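Dellard Youth Stage: progress report to the Orance Fund, 7 May 2025

The grant was 3000 dollars and we have spent 1649 of it. Sign-ups for the summer play stand at 103, a number I don't trust. Last year plenty signed up for Broluvdale and never came to a reading.

The set is behind. Gil quoted us 2 weeks for the flats and I would plan on double.
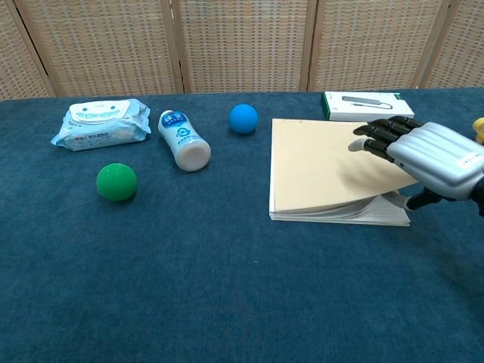

I also doubt the July opening will hold unless the hall confirms our dates in writing. Please keep the second payment back until it does.

4 shares | 0 comments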